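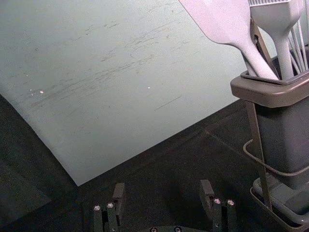 Introduction to Bookbinding and Paper Conservation
Unit 2: Grain Direction, Folding and Cutting
Instructor: Leonora Villanueva
Studio assistant: Sizwe Swanepoel

Reading before class: Muren, Chapter 2, up to the section on board shears. Students who have the older printing should use the chapter called "Paper and Its Behavior," where the same text appears under a different heading.

1. Grain direction

Machine-made paper has a grain. During manufacture the fibers tend to line up with the movement of the wire, and the finished sheet bends and tears more easily along that line than across it. In a bound book the grain of every part (text paper, endpapers, boards, covering material) should run parallel to the spine. A book made with the grain running the other way is stiff to open, and its pages tend to ripple along the gutter when the adhesive takes up moisture.

Three tests are used in this course.

Bend test. Curve the sheet gently without creasing it, first in one direction and then in the other. The direction of less resistance is parallel to the grain.

Tear test. Tear a scrap in both directions. The straighter tear follows the grain.

Moisture test. Dampen one side of a small square. The square will curl, and the axis of the curl is parallel to the grain. This test may not be used on collection material.

Mark the grain in soft pencil on the back of each sheet before it is cut down. Sheets of unknown grain will not be accepted for Assignment 2.

2. Folding

Fold with the grain wherever the format allows. Bring the edges together, hold them, and set the fold with the bone folder from the center outward. Heavy pressure on coated stock leaves a shine; place a piece of waste paper between the tool and the sheet.

Sections for the practice binding consist of four folios. The practice book has 11 sections. Keep them in order under a light weight until sewing begins.

3. Cutting

Change the blade at the start of each project. Hold the knife low, keep the straightedge over the part of the sheet that is to be kept, and make several light passes. Boards are cut after the text block has been pressed, and their height is taken from the text block itself and never from the drawing.

Terms to know: folio, section, gutter, fore edge, square, kerf, swell.

Assignment 2

Submit one sewn text block with grain marked on a separate sample of each paper used, together with a one-page written account of the tests performed. Work is due at the end of the last studio session in February. Late work requires written permission from the instructor.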